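Banow Residents' Forum
Category: Strata, By-laws and Common Property
Topic: Proposed change to the recycling room – reusable drinkware and rigid plastics

Started September 2022
Replies: 8

dszucs_bld2
Posted by: Dorottya Szűcs, Building 2 representative

Residents are advised that the managing agent, Clamell, has circulated a draft amendment to the waste and recycling schedule. The draft would remove the rigid plastics cage from the lower recycling room and replace it with a second cardboard bay. Household plastics accepted by the council would continue to go in the yellow-lid bins. Items the council does not accept in those bins, including drinking vessels, storage tubs and plastic crockery, would need to be taken by residents to the transfer station.

Comments are invited in this thread before the item is put to the November general meeting. Please keep remarks to the schedule itself. Matters concerning the car park gate have their own topic.

galindo_d
Re: Proposed change to the recycling room

I wish to record my objection. The cage was installed following a vote of owners, and I do not believe it can be removed by amending a schedule. The scheme comprises 82 lots. A good number of residents do not own a car, and the transfer station is not served by a bus. The practical effect will be that tubs and cups are placed in general waste.

I would also ask on what basis cardboard has been given priority. The existing bay is full only on the day before collection.

Damián Galindo
Lot owner, Building 1

Irén Boros
Re: Proposed change to the recycling room

With respect to the previous contributor, the existing cardboard bay overflows for most of the week. I live directly above the lower recycling room and pass it each morning. Boxes are left flat against the fire door, which is a more serious concern than the convenience of the cage.

I support the amendment as drafted.

dszucs_bld2
Re: Proposed change to the recycling room

To assist discussion, the following is taken from the agent's covering note.

The rigid plastics cage is emptied by a private contractor, Fonix, under an arrangement separate from the council service. The cost to the scheme in the last financial year was $2,272. Within that amount, $508 was charged for contaminated loads, meaning loads in which the contractor found glass, food residue or items made of more than one material. The cardboard bay is emptied by council and attracts no separate charge.

The question of whether the cage may be removed by schedule has been referred to the agent for a written answer.

n.takacs
Re: Proposed change to the recycling room

The contamination charge deserves closer attention than the total. If that component could be avoided, the remaining cost spread across all lots would be modest, and I suspect few owners would vote against it.

The sign on the cage reads "Rigid plastics only" and gives no further guidance. I have seen electric kettles placed in it, as well as a picture frame with the glass intact. A resident acting in good faith could reasonably conclude that anything stiff is acceptable. I propose that the sign be replaced and the cage kept for a trial period.

Norbert Takács

galindo_d
Re: Proposed change to the recycling room

I would second a trial. I would also note that the contractor's own list, which I requested by telephone, excludes any item with metal attached. Travel mugs, vacuum flasks and tumblers with a metal trim are therefore not accepted, even where the greater part is plastic. None of this appears anywhere in the recycling room.

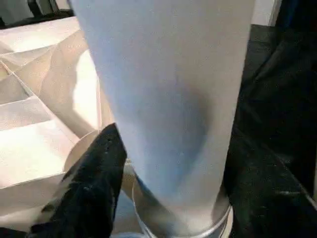 The list further excludes silicone lids, drinking straws and anything with a rubber seal. It would fit comfortably on one sheet, and I am prepared to type it up if the agent will have it laminated.

Irén Boros
Re: Proposed change to the recycling room

A longer sign does not create more floor space. I have no objection to a trial in principle, but the boxes against the fire door must be dealt with first. Could the cage be moved to the upper room, beside the bicycle racks?

pvincze
Re: Proposed change to the recycling room

The upper room was considered when the cage was first purchased. The doorway was found to be too narrow for the contractor's trolley. I do not know whether a smaller cage is available, although Qureshi Storage supplied the present one and may be able to advise.

For residents with drinkware in good condition, the charity shop on the main road accepts cups, mugs and tumblers if they are clean and the lids are included. This may be preferable to either bin – my own household has used it for some years without difficulty.

Piroska Vincze
Building 2

dszucs_bld2
Re: Proposed change to the recycling room

Thank you to all contributors. The agenda will carry 2 motions in place of one: the amendment as drafted by the agent, and an alternative retaining the cage for a trial period with revised signage. Mr Galindo is asked to forward the typed list to the agent. Ms Boros's report concerning the fire door has been lodged separately as a safety matter and does not need to wait for the meeting.

Owners who cannot attend may lodge a proxy form at the building office. The topic remains open for comment.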